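Consumer Tech Buying, notes for session on gifts and small gadgets
Last updated: 16 Apr 2021

Tutor: Oratile Moodley

Reading for this one: the Dradonik returns policy (short), Londness buyer survey from January.

Main point today. Gift gadgets get bought on looks and price. Then used for about 30 days. Then a drawer. We want to know why, and what a shopper could check first.

Battery claims. Box says 2000 mAh, tells you little on its own. Ask what the thing draws. A Cele reading lamp and a Cele speaker can have the same cell and very differnt run times.

Chargers. Check the plug before anything else. Old cables still turn up in the box.

Returns. 90 days at Dradonik, opened or not. Iltbridge wants the seal intact — read before wrapping.

Price bands. Under 200 dollars people rarely compare more than two models (survey, last table). Over that they start reading reviews, mostly the bad ones.

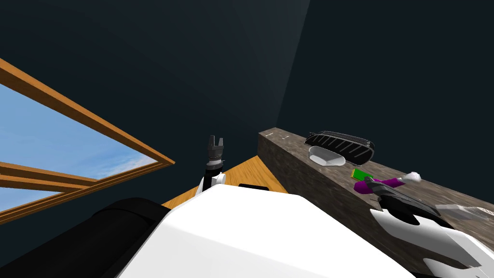
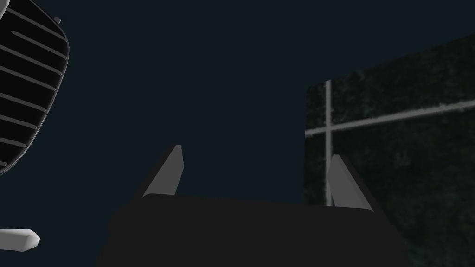
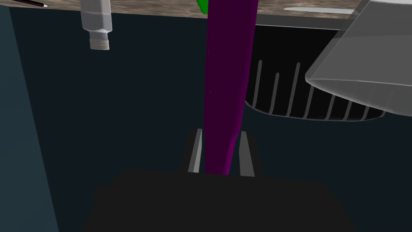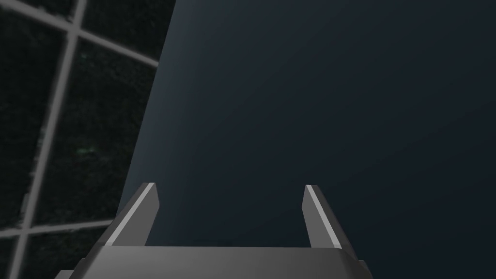 Color and finish next. Shoppers pick color from a screen and then the parcel looks wrong, so get people to name the shade and the finish seperately. "Purple" on a listing covers a lot. The long object between the fingers in the third picture is a deep matte purple with a magenta tint down the right edge, and a seller could list that under either name. Same trouble with "gray" on earbuds and watch straps. Check the buyer photos, and more than one of them.

For next time: pick one gadget under your own price limit, write down plug, run time, return terms, color name as listed. Half a page. No screenshots please.

Comments

mel_r: is the survey table the one with the footnotes? can't find it

O. Moodley: Yes, last page, after the footnotes.

tkb: Iltbridge took mine back with the seal broken, took a few emails tho

Contact: see course page | Copyright Oratile Moodley | Back to top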